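WOOD & MATERIALS, unit 3 handout
Adjoa Dogbe
Wood movement and glued-up panels

Read before lab. Bring the Mekonnen chapter, the short one on moisture, not the long one.

Recap from last time: wood takes on and gives off water until it matches the air around it. Moves across the grain a lot, along the grain hardly at all. Tangential more than radial. If you only remember one thing for the quiz remember that.

Why panels get glued up from strips. Wide single boards are expensive, hard to find and they cup. Narrower strips, edges jointed square, glued edge to edge. Some shops flip every other strip so the growth rings alternate, some just go for the best looking face. We will argue about this in lab.

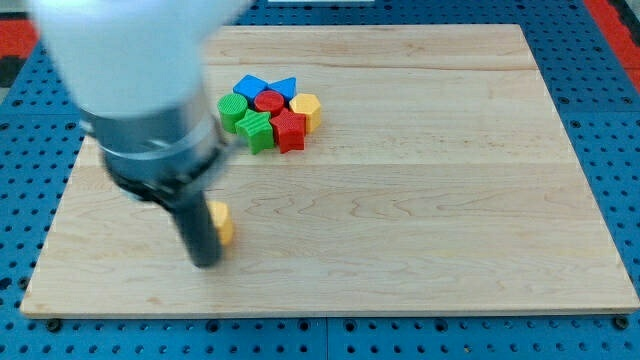

3.2 EDGE JOINTS AND GRAIN

Maple panel, seams running lengthwise, same direction as the strips. Seams can be hard to spot on pale wood, look for where the grain lines stop matching. Streaks in the grain help.

Clamping: even pressure, alternate clamps top and bottom. Small bead of squeeze-out all along the joint is what you want. Starved joint = too much pressure or too little glue. Leave it in clamps 45 minutes minimum, no heavy work on it till next day. Shop should be above 50 degrees F or the glue goes chalky.

Long grain to long grain is strong. End grain to end grain is weak, it drinks the glue. Dont rely on it.

Fastening a top to a base: has to be able to move. Slotted holes, buttons or figure-8s. Never glue a solid top to a frame all the way round, it will split or push the frame apart. See the Kutska table in the hallway case, crack on the left side.

Finish both faces. One face only and the panel takes up moisture unevenly, then it cups.

Terms: cup, bow, twist, quartersawn, flatsawn, equilibrium moisure content.

For next time: Mutoritz worksheet, problems 1 to 6, show units. Office is room 538.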